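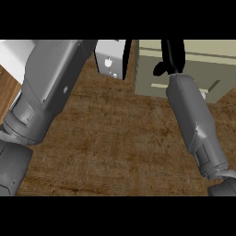 March 23, 2025. Second round of stain and finish samples for the Whitlock job. The upstairs floor is 1385 square feet, old pine, and the client wants it to go on looking old after we have sanded it. We need a color that lets the patch boards disappear into the original ones, and none of the first round did that. The look to aim for is darker brown streaks and blotches over a lighter tan-brown, with the smudges running in loose patches and a few darker stains left alone toward the lower middle. A single even brown won't get there no matter which can it comes out of. I am going to build it from a light base coat and a second, darker coat wiped on unevenly.

State of things before today. The patch boards came from Sternwood in December and have been stickered in the back of the shop ever since. They were wetter than the ticket said when they came in. I let them sit and checked them every week or two, and they have been steady long enough now that I'm willing to use them. The moisture meter was reading strangely in February, so I put new pins on it and checked it against the older one. They agree within half a point on the same board. Use either.

The offcuts for samples are all from the same Sternwood bundle except two, which are original boards pulled from the closet at Whitlock. Those two are marked W on the back in pencil. Please don't cut them up. There are no more closet boards to take.

Shop was 66 degrees all day. Heater on low, fan off, big door shut.

Sanding. I did every sample by hand with a block so the scratch would match, finishing at 100. Going finer made the new boards shut the stain out and they came up pale, which was most of the trouble in the first round. The W boards take stain much faster than the new wood at any grit. I tried one new board stopped at 80 and the color was closer, but you could see cross scratches at the ends where I had been careless. On the real floor the drum will leave a straighter scratch than my block does, so 80 might work there. Worth one test in the closet before committing.

Also tried wetting the boards before stain. Damp rag, one pass, let dry until it no longer felt cool, then straight to stain with no sanding in between. This made more difference than the grit did. The new boards opened up and took the base coat almost as dark as W. It raises the grain and the surface feels fuzzy, but the first coat of finish locks that down and it can be knocked back after. I should have done this in round one.

Base coat. Toltumell light, as it comes. Wiped on with the grain, left 6 minutes, wiped off hard. On wetted boards this is a warm tan-brown and I like it. At twice the time it goes slightly orange on the new pine, and it stays orange under finish. Kept to the short time for everything after that.

Second coat. This is where most of the day went.

Sample A: Toltumell dark, full strength, wiped on all over and off again. Much too heavy. Covered the base coat completely, and the knots went nearly black. Rejected.

Sample B: dark cut by half with thinner, wiped on all over. Better color but flat. It looks like a new floor that somebody picked a brown for. Rejected, though I'd keep the recipe for a different client.

Sample C: dark cut by half, put on with a nearly dry rag in patches and blended at the edges with a clean one. First one that looked like anything. The patches were too round. From standing height they looked like footprints.

Sample D: same mix as C, but dragged along the board and then some of it across on a slant. The rag was folded into a strip and I let it skip. Good. Some of the streaks stop and start the way the wear does on the W boards. I laid D next to a W board on the floor and walked away from it and had to look for the joint.

Sample E: same as D with a gray wash between the two coats. Client had mentioned gray in an early email. It kills the warmth and on the knots it looks dusty, as if the board had been left in a garage. I'll take E to the meeting so they can see it, but I'm not going to push it.

Sample F: D again, to see if I could repeat it. Mostly yes. A bit more dark in it than D because I had loaded the rag more. Whoever does the upstairs floor will need to keep the rag dry enough that it squeaks a little. One person should do the whole of the dragging coat, since two hands will show.

Dark stains in the old boards. There are several in the big room, by the radiator and one under where the desk was. I tried oxalic on the stained end of one W board last week. It lightened the stain and left a bleached ring that took the color differently, and the ring bothers me more than the stain did. Recommendation is to sand, leave them, and work the second coat so that they sit inside a darker patch. I want the client to say yes to this in writing before we start. People agree to marks in a sample and then object to them in a room.

Finish. Two candidates left, Fluvgate matte and Fluvgate satin, both water based. The oil finish from round one is out because of the smell and because the house will be lived in on the lower level while we work.

Put matte on half of D and satin on the other half, with a strip of tape between. Recoat after 90 minutes, which is what I could get away with at shop temperature. The surface was dry to the touch well before that, but when I pushed it on a scrap the second coat dragged and left ridges at the lap. Three coats on each half. Light rub with a maroon pad after the first coat only.

Matte: color stays close to the raw stain, a little cloudier over the darkest streaks. Hides the scratch. Shows shoe rubber, but that comes off with a damp cloth.

Satin: deeper color, streaks read more clearly, and from a low angle by the window you can see every place the grain stood up. On a floor that size with the afternoon sun coming in along it, I think satin would show too much. Going with matte, possibly with satin as the first coat underneath for hardness. Fluvgate say on the can that the two can be mixed in a stack as long as the last coat is the one you want to see. Not tested here yet.

Scratch test with the key on both halves after a few hours. Not meaningful, too soon. Repeat when the boards have had a full week.

Things that went wrong. I put the lid down on the bench stain side up and then leaned on it. The sleeve is done for. More useful: the dark stain settles quickly once thinned, and the last third of the jar was a good deal darker than the first. Sample F may be darker partly for that reason. Stir every few minutes and mix small jars. For the floor itself, box all of the dark together in one bucket before it gets divided up, so that every jar starts the same.

Rags went outside, laid flat on the wire, all of them. The metal bin lid still doesn't close properly. Don't use that bin for oily rags until it has been replaced.

Quantities. Base coat went a bit further than the label claims on wetted boards, less far on dry. The dragging coat uses very little. I haven't worked out the full order for Whitlock because I want to do one square on the actual floor first and measure what leaves the can. The new pine is too different from the old to scale up from. Finish I'm happy to order by the label plus one spare can.

To do:

Closet test at Whitlock, 80 and 100 side by side, both wetted.
Mix stack test, satin under matte, on the back of sample B.
Cut the transition strip for the hallway and stain it with the same jar as the patch boards.
Ask for the radiator to be off for two days before sanding. The boards nearest it are dry and have opened up, and I don't want to fill gaps that will close again.
New belts. We're down to one coarse.
Label the D and F samples on the back with the mix and the date and put them on the top shelf, out of the light.

Left the samples flat on the bench overnight with the heater on low. Will look at D again in daylight before saying anything to the client.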